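Dec 8, 2020

The bin is grey, metal, and far too big for what I've been putting in it. I say this with affection. I spent most of last summer telling Vimala Menon that what this household needed was one decent bin, a proper one with sides, and now that we have one I've found that a bin does not organise anything by itself. It just holds your mess at a consistent height.

For those who haven't been following (hello, Mum), the bars are the problem. Red ones and green ones, left over from the Skultby project, which was meant to be a game for the hall at Merstead and ended up as a philosophical disagreement about rectangles. Nivaldo Frota designed it. You tip the bars out, you look at the pile, and you try to lift them away one at a time without disturbing the rest. Pick-up sticks for people who find pick-up sticks a bit too elegant. He called it Fu and has never told me why, and I've stopped asking.

My job, self-appointed, has been working out how many bars make a good pile. The first rules sheet was confident on this point. It wanted the whole lot in at once, a great heap of them, and the result was less a game than a demolition site. You pulled one and six came with it. Vimala, who is competitive to the point of needing a lie-down afterwards, declared it unplayable and went to put the kettle on.

So I went the other way and started small. A handful, tipped in from low down, so they land more or less flat and you get gaps between them.
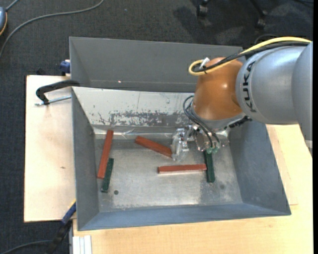 With so few in the bin you'd think it would be dull, and for the first couple of goes it is. Then you get a tip where two of them end up butted together, end against side, and you realise you can't shift one without at least having a think about the other. Those are the good ones. A bar lying off on its own is a gift, and you take it first, and you feel clever for no reason.

The colours don't mean anything yet. Nivaldo wants green to be worth more. I want green to be worth the same and for us all to get on with our lives. We've been arguing about it by email under the subject line "Nallolell scoring", Nallolell being the name he'd like on the box, and the thread has now passed 2,174 words, most of them his. I did a word count. It was that sort of evening.

What I will concede is that the bin matters more than I expected. On a bare table the bars skate off and you spend half your time on your hands and knees. Inside the bin they stay put, and the sides give you something to be annoyed at when you knock your knuckles. The downside is that you're always reaching down into it, and anyone on the short side has to stand. Vimala stands. She says it gives her an advantage and I have the losses to back her up.

Next on the list is the noise. Tip a load of bars into a metal bin and every dog in the street has an opinion. I've tried a tea towel in the bottom, which worked beautifully until a corner of it folded over and took a bar with it – instant dispute, 3 days of frost. Felt might be the answer. I priced some up and then went and had a biscuit instead.

If you have an old offcut of felt and no plans for it, you know where I am. Dark colours preferred. Nivaldo says it has to be green, so please, anything but green.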